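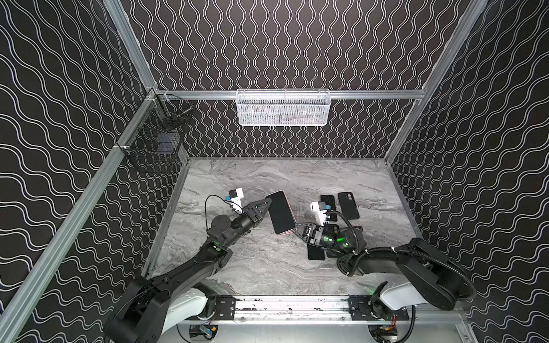

Givden opened its robot workshop to visitors in March, and I went along with 14 other nosy locals. I'm so glad I did! The bit I liked best was the phone handling, with two arms sharing one table and a pink-edged smartphone tilted up between them (I kept wanting to reach in and help). Hnatiuk, the firm that builds the benches, had people on hand all afternoon and they answered everything, even my daft question about dropped screens.

They want to sort around 1000 old phones a month this way - quite a jump from doing it all by hand. The next open afternoon is in May, doors at 4, and you book at the Givden front desk. Wear flat shoes, the stairs are steep.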